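Stuvow publishes first comparison of hand-held grippers for small-parts sorting

Furthorpe, May

Stuvow, the Furthorpe test house for automation equipment, has released the first results of its comparison of hand-held grippers used to record manual handling tasks. The work covers two gripper bodies, three jaw shapes and two controllers, and is intended for firms that need to choose equipment before they commit to a fixed robot cell.

The comparison was commissioned by Mengal, which supplies sorted fasteners and seals from its site at Plotthorpe. Mengal asked for a test on compartment trays, where the walls between cells are thin and the gap left for a jaw is small.

Each combination of body, jaw and controller was used for a fixed set of pick-and-place movements by trained operators. A movement was logged as complete when the part was released in the correct cell without contact between the jaw and the cell wall. Contacts, dropped parts and lost tracking were logged separately.

Across the full programme, Stuvow recorded 258 valid runs. A further 33 were discarded, most of them for gaps in the position data. The controllers were sampled at 50 readings per second throughout, so that the jaw opening could be compared on the same time base.

The narrow jaw gave the fewest wall contacts with both bodies. The broad jaw held larger seals more securely but needed a slower approach, and it is not recommended for cells less than 32 mm across. The third jaw, with a curved tip, gave mixed results and will be tested again after a change to its pad.
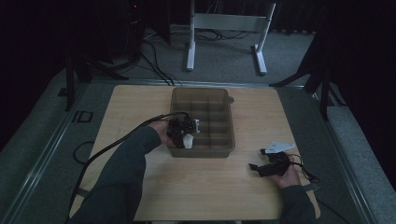

Cable routing had more effect on the results than Stuvow had expected. The test house had planned to treat it as a fixed condition, but early runs showed that drag on the wrist altered the angle of approach. In two-handed work over the brown compartment tray, the cable from the left-hand gripper loops over the hand and trails back along the forearm, while the thinner wires of the right-hand unit coil beside the hand. Later runs were therefore grouped by cable position and reported in separate tables.

"The jaw is what most buyers ask about, and the figures for it are clear," said Magdy El Ouafi, head of testing at Stuvow. "The cable figures are less tidy. We would advise any firm repeating this work to write down the routing before each run and to keep it the same for both hands."

The full tables, including the discarded runs, are available from Stuvow on request. A second stage, covering camera mounts and a lighter gripper body, is in preparation with Mengal.

Notes to editors

Stuvow tests grippers, arms, cameras and controllers for manufacturers and users of automation equipment. Mengal had no part in scoring the runs.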